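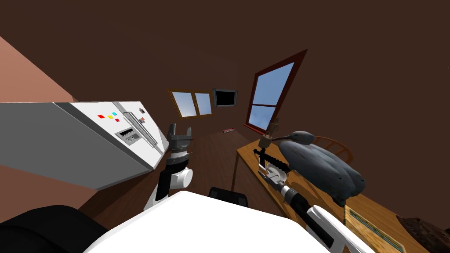 Dagmar Zeman has spent most of her working life on car seats, and she would like you to stop calling them comfortable.

"Comfortable is what people say after two minutes in a showroom," she says. "Ask them again at the far end of a motorway."

She runs interiors at Skála, the small carmaker whose Daritz estate reached dealers in June. The press pack talks about harmony. Zeman talks about foam, and about her long quarrel with the accounts department over it.

"They wanted one density throughout. I said fine, you drive it to Penuvthorpe and back." Did they? "Vratislav did. He signed the form on the Monday."

Vratislav Hubáček, who holds the budget, remembers this differently. "I signed because she kept ringing me," he says.

The Daritz has proper knobs for the heater, a thing now so rare that it gets its own page in the brochure. Zeman is unmoved by the praise. "It's a knob. You turn it. My grandfather's tractor had one." The touchscreen stayed, though she had it lowered so that it no longer blocks the view of the bonnet – a view she admits is mostly of bonnet.

Her team went through 300 samples of cloth before settling on a grey that the catalogue calls Fliltier. I ask what the word means.

"Grey," she says.

And the next car? She looks at the press officer, Lenka Mikuš, who looks at her phone. "It will have seats," says Zeman.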